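Bench notebook, film room
14th January
Grurnness, reel 2: where the sound goes

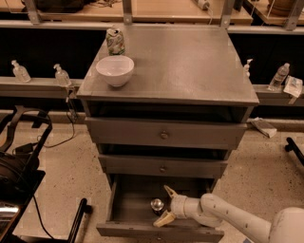

Grey cabinet, bottom drawer open.

Carried on with reel 2 of Grurnness, the Droslow company's film of their own stage play. Reel 1 ran through last week with no worse trouble than a gritty leader and a title card that sags to the left. Reel 2 is the one with the storm, the inquest and everybody's best hat, so of course it is the one that misbehaves.

Picture is 16mm black and white reversal, cut original as far as I can tell, cement splices throughout. Sound is on a separate magnetic track, full coat, 24 frames a second. Picture can marked "GOOD". Sound can marked "GOOD (NEW)". I have stopped finding these labels reassuring.

Picture first. Wound through by hand on the Montoya bench with the loupe. Footage from start mark to last frame of action: 1265 feet. The sheet folded up in the can gives the same figure with an extra foot pencilled on and crossed out again, so somebody before me had doubts too. Light scratches on the base side, heaviest in the kitchen scene. Perforations mostly fine. One run of nicked perfs in the storm, sprocket edge, repaired with tape that has oozed. Cleaned off the ooze with the usual solvent and a great many cotton buds, retaped. It will go through a scanner. I wouldn't put it through a projector unless I disliked the audience.

No smell from the picture. Slight smell from the sound, which is acetate and beginning to think about vinegar. Strip in the can with it overnight, reading tomorrow. Until then the two cans stay on different shelves and the lid of the sound one stays loose.

Sync. Laced both up, start marks lined, ran from the head. For the first minute and a bit all is well: the innkeeper shuts the door, the door bangs, the innkeeper says his line about the lamp and his mouth agrees with him. Then the widow comes in and speaks before she opens her mouth... no, wrong way about, had to rewind and write it down properly. Her mouth goes first and the words follow. Picture early, sound late. From there on it stays late by the same amount right through to the end titles.

Same amount is the useful part. If the track had shrunk more than the picture the gap would grow, and I would be spending February with a calculator. A fixed gap means a lump of picture has gone missing in one place. Spent a while being pleased about that before remembering I still had to find the place.

Found it at frame 2769 from the start mark, which the counter gives as 69 feet and 9 frames. There is a splice there that doesn't match its neighbours. The others are neat and narrow and scraped by someone with patience. This one is wide, has a brown halo, and was made with whatever the Gedik stuff was before they changed the bottle. The innkeeper is halfway across the room on one side of it and arrives at the bar on the other, rather like a man who has somewhere to be. I had taken this for style. There is a lot of style in Grurnness.

Measured the gap off the track. Used the clink of the bottle, as the hand and bottle are nice and clear in the picture and the clink is sharp. 21 frames. Did it again with the inquest gavel, near the tail: 21 frames. Did it a third time with the dog, which was a mistake, the dog having plainly been dubbed by a person.

So: picture is short by 21 frames at 2769, a shade under a second. My guess is a projector jam, a burnt or chewed length cut out, and the ends joined in a hurry with people waiting. The track was never trimmed to suit. It would explain why the company remembers this reel as "a bit dreamy".

What to do about it. Options as I see them:

Cut the track to match. Quick, and wrong. We'd lose the end of the lamp line and the footsteps, and it's the only track.

Put 21 frames of black spacing into the original. It would fix sync on the bench, but means opening that horrible splice and losing at least another frame to the remake. Then it's 22 and I have to explain the extra one for ever.

Leave both alone, scan both as they are, put the 21 black frames in after scanning. Film untouched, sync right, gap visible to anyone who looks. Doing this.

Somebody will want to hold the last good frame instead of going to black so that it doesn't "blink". My view is that it should blink, at least in the archive copy. For the Droslow showing they can hold the frame, or have the innkeeper dissolve, or play a trombone over it. Their film. Keep the two versions in separate folders and name them so that a tired person can tell which is which.

The splice itself. It is holding but I don't love it. Bent it gently over a finger, no lift at the corners. Taped over both sides for safety, clear, one perf clear of the frame line each way. Tape will show as a slight change in brightness for a frame or so. Noted on the sheet so that it doesn't get reported as a flash in the storm, which has plenty of flashes already, all of them apparently done with a torch.

Things I got wrong today, for the benefit of whoever has this bench next:

Set the counter to 35mm at first and got a footage that would have made Grurnness a much shorter play. The switch is under the lip of the Montoya where you can't see it. Have put a paint dot on the 16 side.

Wound the track emulsion the wrong way and listened to a minute of mud before noticing. Blamed the head. Cleaned the head. The head was clean.

Threw out a scrap of leader with writing on it, fetched it back out of the bin. It says "lamp line OK". Kept in an envelope in the picture can.

Also the track has an odd low thump all through the inquest, regular, every few seconds. Thought it was a bad join coming round on a roller, but it carries on with the roller changed and it's there at half speed at half the rate, so it is on the recording. Could be the camera, could be a pump, could be the whole coast of wherever they shot it. Not taking it out. If anyone asks, it is the sea.

Still to do:
Read the acid strip before anything else is moved.
Second wind on the track, slow, and check the joins past the end of the inquest. I only listened to those, didn't look.
Book the scanner for picture, then sound the same day if the strip reading allows.
Compare the reel 1 joins with the brown one. If the Gedik turns up there as well, I want to know before it goes on the machine.
More cotton buds.

Bench wiped down, picture back in its can, tails out. Crossed out "GOOD" on the lid and wrote "FAIR, SEE SHEET".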